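Learning > Handheld Gripping > Chapter 6

Last updated: February

Chapter 6
Choosing a Hand-Held Gripper Kit

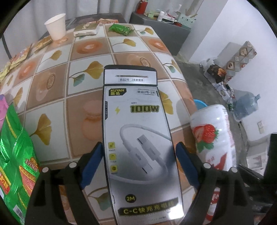

If you have worked your way through the first five chapters, you already know more about fingers, linkages and motors than most people who go out and spend money on them, and I hope you feel a little proud of that. Now we come to the part my own students always look forward to, which is shopping! We are going to look at a kit the way a buyer would, with the price list in one hand and a pile of ordinary things to pick up in the other.

The kit we will follow through this chapter is the Tramarow, sold by a small firm called Plilholm. In its basic form it costs 735 dollars, and for that you get the hand-held body, a pair of fingers, a camera mount, a set of spare pads and a printed setup guide (a good one, with large drawings). The camera is extra. So is the software license after the first year, and I would like you to write that down somewhere, as it will matter when we get to the cost worksheet in Section 6.4.

Plilholm rates the finger pads for 3000 closings. That sounds like a great many until you sit down and work out a busy week. Suppose a class does 200 pick-ups a day, which is quite possible once everyone gets the hang of it. The pads will reach their rated life in fifteen days of work, and then somebody has to know where the spares are kept.

6.1 What to try first

Dealers like to show a gripper with a foam block, and a foam block will forgive almost anything. Ask to use groceries and small shop goods instead — the sort of thing that bends, shines or slides. A retail box for a charging cable makes a fine first object. It is tall and narrow, so you have to decide how high to take hold of it, and the pads should press on its sides without the card bowing in. After that, move on to a foil snack bag, and then to a paper cup, which teaches patience better than I ever could.

Lay your objects out on a patterned tablecloth if you own one. Plain white tables flatter a camera, and you want to know how the kit's tracking behaves with leaves and squares and shiny wrappers all competing for its attention.

We will compare the Tramarow with a second kit, the Hinrichs, in Section 6.3. The Hinrichs is heavier and has a stiffer trigger, though its pads can be changed without a screwdriver, and I have grown fonder of it than I expected to.

Before you read on

Make a list of ten things from your kitchen or desk that you would want a gripper to hold. Next to each one, write how it might go wrong: crushed, dropped, tipped or missed altogether. Keep the list by you. In Section 6.2 we will use it to plan a trial of 100 pick-ups, ten for each object, and you will fill in the score sheet as you go.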